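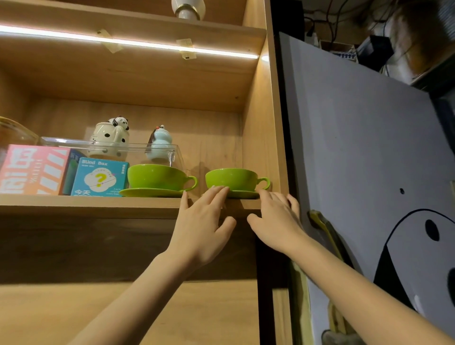
Cup and saucer at the shelf, right hand on the saucer, left fingertips on the shelf edge.

Irkwood Ellix demonstration kit, second version
Price as tested: £661, including one licence for the Awwad labelling software

The Ellix records a person doing a task by hand and turns the recording into hand paths that a robot arm can be trained on. It competes with remote control, where the operator drives the arm through a pair of handles. I have used a Mosow remote set for the same kind of work, and most of my comparisons are with that.

In the box are a headband with camera, a recorder that clips to a belt, two charging leads and a printed calibration sheet. The headband weighs 458 g. The rear strap carries the battery and balances the front well enough for a session of an hour. After that I took it off. The manual is short and the calibration section is out of order, with step four printed before the lens check it depends on.

My test job was tea things: lime-green cups and saucers, handled at a kitchen counter and at an open wooden shelf. Glossy crockery is a hard case for hand tracking. The glaze throws highlights, the saucers look the same from every side, and a good deal of each hand disappears when the fingers curl under a rim.

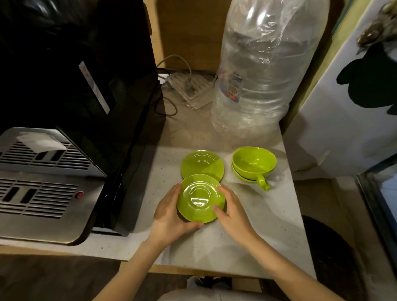
Two-handed holds are where the Ellix earns its money. With the Mosow set, getting both grippers to close on a saucer without tilting it took me several tries per run, and the hesitation ended up in the data. By hand there is no such delay. I recorded 602 demonstrations in April and threw out far fewer than I expected. Most of the bad ones came from my looking away before letting go, so that the hands left the camera's view.

The tracking overlay draws a line for each finger and greys out any joint it is guessing at. Thumbs were good throughout. The fingers beneath a saucer were mostly grey, and the contact point jumped by 5 mm or so between neighbouring samples. Awwad has a smoothing setting which hides this on screen but leaves the exported file untouched, a choice I agree with, although it should be stated in the manual.

Stacked cups were less successful. Where one sat inside another, the software often labelled the pair as a single object, and I had to split them by hand.
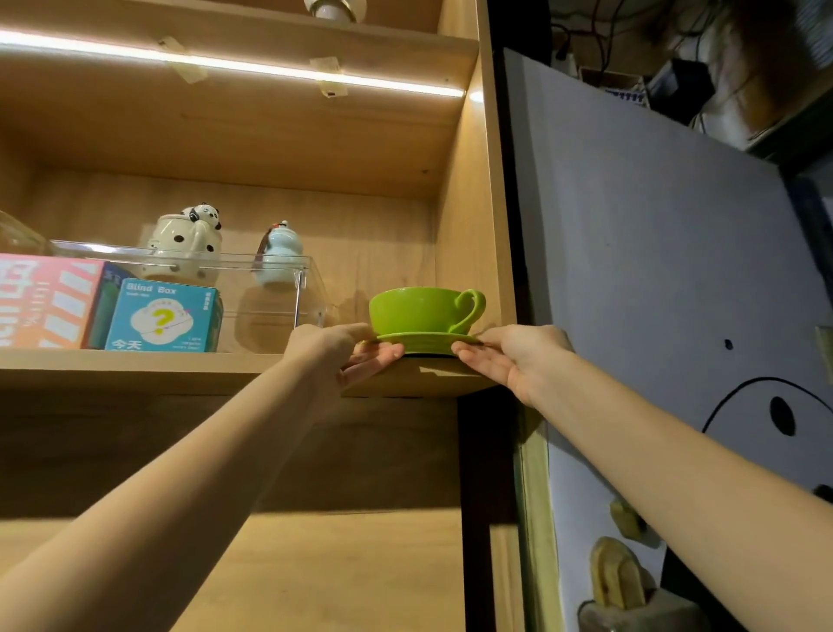
Shelf work raised a different problem. An LED strip runs along the underside of the board above, and the automatic exposure darkened my hands each time I reached up. Locking the exposure cures it. The lock is two menus deep and is lost whenever the recorder goes to sleep. The clear box and blind-box packaging next to the cups gave no trouble.

Two limits should be understood before buying. The Ellix records no force, so nothing in the file says how firmly a saucer was held. And a human hand is not a gripper: the retargeting tool offers a parallel-jaw model and a three-finger model, and a hold with the fingers spread along a rim translates badly to the former. I still use the Mosow set to record corrections on the arm itself.

Export is to open formats and was reliable. Battery life was two hours and ten minutes with the exposure locked. The belt clip is weak and mine has already bent.

Good: natural two-handed motion, quick to put on, clean export.
Poor: exposure lock, guessed fingers under flat objects, belt clip, manual.

Recommended for tabletop and shelf tasks where force does not matter. Buyers with a first-version headband can keep it, as the new recorder accepts the old lead.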